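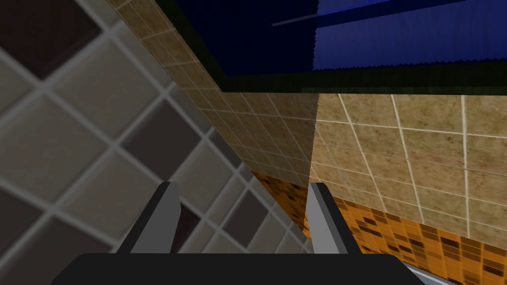 Can you still get replacement cords for an old Stornico vibraphone?
The factory cords are long gone, but ordinary braided cord of the right thickness works well, and it's cheap.

Reading time: 2 minutes

Print this post | E-mail this post

I bought my Stornico in July from a school in Niltitz that was clearing out its music store. It cost me 615, which included the stand and a damper pedal that squeaked. It's a three octave instrument with gold bars, and the serial plate on the low end is stamped 46. I have no idea if that's a model number or the forty-sixth one they made.

The cords were the first job. Two of the naturals were sagging and touching the rail, so they sounded dead when struck. I took all the bars off and laid them on a bed sheet in order. Do number them on the underside with a bit of masking tape, even if you think you'll remember. I didn't with the accidentals and had to sort them out again by ear.

The old cord came out in pieces. I replaced it with a single length for each row, sealed the ends with a lighter, and tied them off to the original springs at the narrow end. The springs were a bit rusty but still had plenty of pull. New cord stretches, so I retied mine after a week of playing and it has held since.

The posts were worse. There were 14 with perished rubber sleeves, and those are what cause the buzzing on louder notes. I tried aquarium tubing first, which was too stiff. Sikska sell a soft silicone tube that fits over the post with a small push, and that cured nearly all of it. One low G still rattles. I think that's the resonator and not the post.

The motor is a Vachon and I haven't touched it apart from a new belt. It only has two speeds, both a little faster than I'd like. I mostly play with it off anyway.

A shop quoted me 2,000 for a full restoration including refinishing and retuning the bars. It may be worth it one day - the top half octave is slightly sharp against the piano - but for playing at home I can live with it. Next I'll have the resonators off and look for that rattle.

Contact | Copyright, all text by the author of this blog | Back to top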